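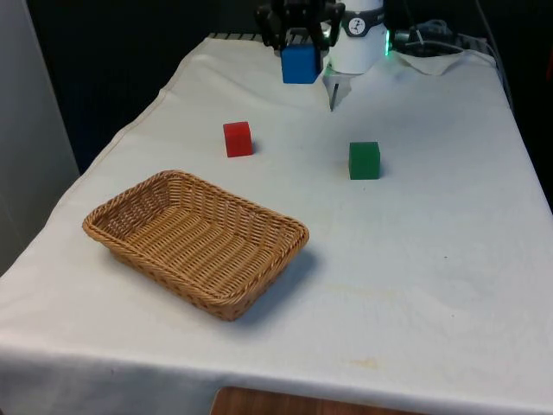

Blue cube in the gripper, red and green still on the cloth, basket empty.

Graltitz Blocks-to-Basket: known-bad subset

README, revised 2nd November

What this is

548 episodes of a robot arm putting colored cubes into a wicker basket, or failing to. The main Graltitz set holds the episodes we are proud of. This is the other one. It was split out after we found a fault that had been quietly spoiling recordings through most of August, while every dashboard we own glowed a reassuring green.

If you want clean demonstrations for training a policy, use the main set. If you are working on failure detection, or you would like to feel better about your own lab, read on.

The fault

The gripper driver (Daltix, our own code, so there is no vendor to shout at) reports two things: commanded width and measured width. After a refactor, the second was filled in from the first. The gripper therefore reported perfect obedience at all times. Told to close on a cube, it said it had closed on a cube. Told to close on air, it said the same thing with equal confidence.

The success check trusted measured width. An episode was marked "success" if the gripper closed to cube width, traveled over the basket, and opened. Whether a cube made the trip was left as a matter of faith.

We noticed when a policy trained on these labels learned to mime. It would reach down, pinch the air a little above the cloth, carry nothing to the basket with great care, and let go. By our own metric it was the best policy we had ever trained.

What is in each episode

video: fixed view of the table, one file per episode
joints: arm joint positions, believed correct
grip_cmd: commanded gripper width, correct
grip_meas: a copy of grip_cmd wearing a hat. Do not use.
label_auto: the original label. Kept for historical interest.
label_hand: the label after somebody watched the video
fail_type: see below

Timestamps come from the recording machine. Video lags the joint data by up to 200 ms in places, and the lag is not constant within an episode. We tried to correct it and made it worse, so the raw values are what you get.

Failure types

air_grasp: fingers close with no cube between them. The most common.
early_drop: cube is lifted, then lost before the basket.
rim_hit: cube or fingers touch the basket rim. The basket has a thick braided rim and gives way slightly, and the arm takes this as encouragement.
cloth_pinch: fingers pick up tablecloth, with or without a cube. See Safety.
wrong_cube: a cube is delivered, but a different color from the one requested.
none: the episode is fine and ended up in here because its automatic label could not be trusted.

An episode has one fail_type only. Where several things went wrong, we recorded the first.

Safety

The cloth_pinch episodes deserve more respect than the name suggests. With no true width reading, the arm had no way to tell that it was holding the table covering, and it carried on toward the basket with everything on the cloth coming along for the ride. In 2 episodes the arm hit its torque limit and stopped by itself. In one more, the operator got to the stop button first. No one was hurt, but the operator had been reaching in to straighten the cloth moments before, on the strength of a status line reading "gripper open."

Please take the following seriously if you rebuild this setup:

Stop the arm before touching the cloth, the basket or the cubes. A status line does not count as a stopped arm.
Fasten the cloth underneath. Ours is simply draped over the table and wrinkles as it pleases.
Test the gripper reading by closing on nothing. If it reports cube width, you have our bug.

The fix

Daltix now reads the width from the encoder and refuses to start if command and measurement agree exactly for about 1,000 samples in a row. Real hardware is never that well behaved. The check lives in the Prydderch launcher, so if you start the driver by hand you will skip it. We know. It is on the list.

Labeling notes

Hand labels were made in Jendier from video alone. Grasps at the far edge of the table are the hardest to judge, and a few are marked "unsure." Treat those as failures if you need a binary label. The marks on the cloth are plain old marks and mean nothing, though one of our early detectors disagreed.

Changes

Added fail_type to all episodes.
Renamed label to label_auto, to discourage people from believing it.
Removed the claim of "verified success labels" from the top of this file.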